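Tuesday, late

Writing this up at the kitchen table, as the bus was too full to do it there. Second full week with the cell running on our side of the packing room. I said I would keep notes and I have three days to make up.

The state of things. Lappalainen, who supplied the arm, signed off the guarding last week and have gone home. Pasero, who wrote the software, are still with us by telephone until the end of February. Galtar owns the building, the contracts and us. The cell takes over the kitting of the small round parts: pick the part, place it, move on. We used to do this by hand at four benches. There are now two benches and the cell, and a third bench that has become the place where rejected kits are put until someone has time for them.

Output today was 200 kits off the cell by the end of the shift. By hand, one bench on a decent day made 100, so on paper the cell is worth two benches. The paper leaves out the time spent on the reject bench, and it leaves out the half hour at the start when the arm is walked through its positions and somebody has to stand there with the pendant. I put both into the shift log as separate lines. The template has no line for either, so they went under Other.

Monday's problem was the white parts. They are a little soft and they vary. A person picking one up closes the hand until it feels held and gives it no more thought. The gripper closes to a figure. Set the figure too wide and the part turns in the fingers on the way across, too tight and it keeps a mark. We had it at the Pasero default, which was worked out on a harder sample than anything we receive. I closed the width by small steps all morning, ten picks at each step, and wrote the results on the back of a delivery note. By dinner time I had a setting that held without marking on the current batch. The next batch comes from the other supplier and I expect to do it all over again.

I asked Pasero whether the force could be limited directly, instead of going by width. It can, but it is a different option in the licence. I have passed that upstairs.

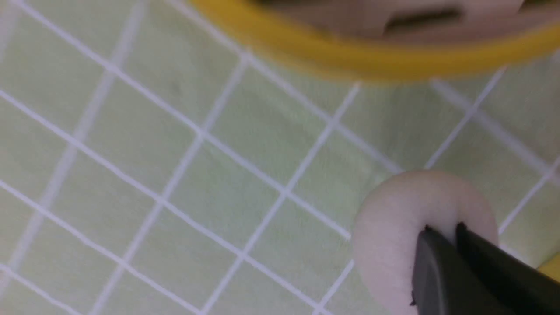 The yellow parts are less trouble. They are stiff and the camera finds the colour easily, so the detection score hardly moves from one end of the shift to the other. The white is another matter. In the afternoon, when the sun gets round to the high windows, the score on white drops until the cell stops and asks for help, and it asks by putting on an amber lamp and waiting. It does not mind how long it waits. We lost 40 minutes that way yesterday because everyone on the floor had been told not to touch it and everyone who may touch it was in the meeting about it.

So from today two of us on each shift are cleared to answer the lamp. The job is to look at the screen, say whether the box drawn round the part is right, press accept or skip. It takes a few seconds. The trouble is that it can come at any moment, and so it cannot be fitted in with bench work, where you lose your place in a kit if you walk away from it. I went away from a kit five times before tea and had to empty it and start again twice. That is worse than my normal rate by a long way and I would like it written down somewhere other than here before the monthly figures are read out.

My suggestion, which I put in the book: whoever answers the lamp does not kit. They do the reject bench, where it makes no difference if you stop halfway, and the blinds are drawn at one o'clock without waiting to be told. The shift lead wrote "try it" beside this. We start tomorrow.

A note on the grid, for my own use. The cutting mat lines are a help to us when something has to be put back by eye after a stop. They are no help to the software, which works from its own calibration and has no interest in them. One of the evening people had been squaring the mat to the bench edge each night, which is a natural thing to do, and each morning the heights and positions were checked for no reason that anyone could name. It does no harm as long as the parts are found by camera. It would do harm to the fixed place positions, which are taught relative to the bench and get judged by eye against the mat. I have asked for the mat to be taped at the corners. Until then, a pencil mark.

Now the people side, which I keep putting off.

There were eight of us on the benches across both shifts. There are six now. One retired and would have done so in any case. One was moved to goods in and did not ask to be. Management's word for this is redeployment. The pay is the same, but the hours are earlier and the work is heavier, and she had eleven years of knowing by touch which parts would fail. That knowledge is not in the cell. Some of it might have been, had anyone sat her down with the Pasero engineer for a morning, and I proposed this in writing in the autumn. I found my note last week in the commissioning folder, filed after the electrical drawings, with a tick on it.

I went to see her at dinner and asked about the white parts. She told me straight off that the batches in the taped boxes are softer, and that they firm up if left open on the rack overnight. I checked one box against the rack this afternoon as best I could with the gauge. The difference is small, but it is in the direction she said. I will leave two boxes open tonight and run them first thing. If it holds, the change costs us a shelf. Her name goes on the sheet as the source, and I shall type it in myself.

The talk on the floor has changed as well. With four benches you sat opposite somebody and talked across the parts trays all day without slowing down. The guarding stands where the two middle benches were, and the remaining two face the same way because of the cable run. I had the drawing in front of me in the autumn and checked clearances, emergency stops and the width of the walkway, and it did not occur to me to look at which way people would be facing. The radio has been turned up. I asked for a quotation to move the cable duct and was told it would need to be set against a saving.

What has improved, to be fair to it. My wrists are better. I had stopped noticing the ache until it went, and the other long-serving hand says the same. Short kits from the cell are down to almost none, because it does not lose count when someone speaks to it. The tally at the end of the shift is done for us. The new starter, who was slow on the bench and miserable about it, has taken to the pendant at once and taught the two new place positions this morning faster than I could have. I let him sign the change sheet.

There is no grade for that work. He is paid as a packer and doing what Lappalainen charge for by the day. So am I, if it comes to that. I raised it in the one-to-one and was told that the roles would be looked at once the project had settled. I asked for the measure of settled and did not get one. I wrote the question down with the time beside it — ten past three — and will ask again next month.

The visit from the Tikarness site is fixed for the end of the week. They are to have the same cell by summer and are sending people from the floor as well as the office, at our lead's insistence, and I think well of him for it. I am to show them the start-up. I mean to show them the reject bench too, and the log with the Other lines in it, and let them stand by the lamp for part of an afternoon with the blinds up. The office would like the demonstration run on yellow parts only. I have said I will run whatever is on the schedule, and the schedule says mixed.

To do tomorrow: run the two open boxes before the normal start. Tape for the mat. Print the gripper settings by batch and put them inside the cabinet door, where the evening shift can find them. Spare finger pads, ask Lappalainen the lead time. Blinds at one. Find out who holds the second key to the guard door; the list says it is me and it is not.

Rain has started and the washing is out.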